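Lillance 926 Workcell Marking and Setup Kit
Supplier: Dutitz
Revision 3, January 14, 2025

The Lillance 926 kit supplies the labels, floor tape, cable clips and record sheets needed to set up a tabletop arm cell to the Loden house rules. It covers cells with one or two arms. It does not replace the risk assessment, which must be completed for each cell and signed before power is applied.

Rules covered by the record sheets

Clearance between the arm and fixed objects at full reach.
Gripper force set to the lowest value that holds the part.
Cables routed outside the reach of both arms and checked for wear every 21 days.
Soft and rigid test objects listed separately, with a grip setting for each.
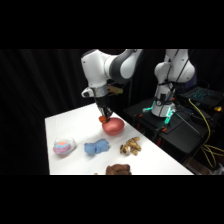 Tabletop handling with a parallel-jaw gripper: small orange object held at the rim of a red bowl. Second arm on its own black platform, right.

Place-and-release tasks are logged on Sheet B. Enter the approach height, release height and grip setting. Run 10 cycles at reduced speed before the sheet is signed. A dropped part restarts the count.

Sheets are in English. The June revision will add a page for tool changes.

Contents: label set, tape, clips, record sheets A to C, binder.
Not included: guards, light curtains, emergency stop hardware.

Technical contact: Inese Ramanauskas
Orders and replacement sheets: Brian Mushi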